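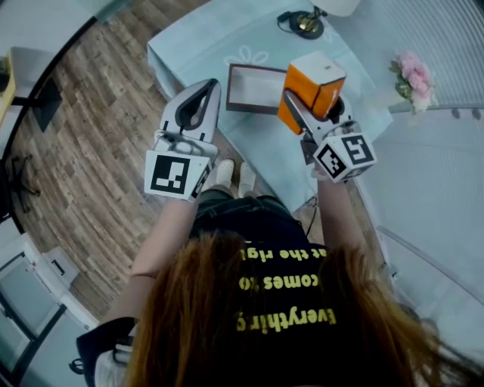 Nelli Hirvonen

Home Guides Rentals Contact Search

Section 4 - Clearing and resetting the side table

Applies to the Lodthorpe flat. Do this after every checkout, before the beds. Takes 17 minutes if the box is not a mess, longer if it is.

You need: the orange box with the white lid, the open tray (dark brown rim), a dry cloth, the Stelano spray from under the sink.

4.1 Before you start

1. Unplug the lamp at the wall. Don't pull on the cable.
2. Check the floor under the table. Earrings, chargers, coins. Anything found goes in an envelope with the date on it.
3. Open the shutters in the living room so you can see crumbs.

CAUTION - cable runs to the left behind the lamp base. Keep it flat. If it hangs over the front edge the whole lamp comes down with it, shade first. A new shade was 41 dollars in October.

4.2 Clearing

1. Tray first. Tip out whatever guests left in it, wipe the white inside, dry it. Put it back empty.
2. Lift the orange box straight up, both sides, and move it to the right. Don't slide it. Sliding drags the cloth and then you're doing the whole thing over.
3. Lamp last. Hold it by the base, not the shade and not the brass part.
4. Take the blue cloth off by the corners and shake it outside. Stained? Swap for the spare, cold wash, no bleach - the white flowers are faint enough already.

Note: Stelano spray is for the bare table only. Never on the cloth.

4.3 Putting it back

1. Cloth on, flowers facing up. Smooth from the middle outwards.
2. Lamp at the back, in the center. Cable left.
3. Tray in front of the lamp, a hand's width to the left of the box.
4. Box to the right of the tray, lid on, square to the edge. House cards, spare keys and the 2 fuses live in it. Check they are all there.
5. Plug in, test the lamp, switch off.

NOTE - if the lid won't close, somebody has put the big Barnirero map back in folded wrong. Refold it along the old creases. Dont force the lid.

4.4 Shelf and floor

1. Pink flowers on the white slatted shelf: they're artificial, so no water please. Dust with a dry brush. Shake the leaves gently.
2. Wipe the shelf slats one at a time, then the knobs on the railing.
3. Floor planks - sweep along the grain, damp mop only. The gray patches are the wood and wont scrub off.

Anything broken or missing, text Yulan Yin before 3 pm. Friday changeovers text by noon, next guests come early.

Section 5 - Beds and towels, see next page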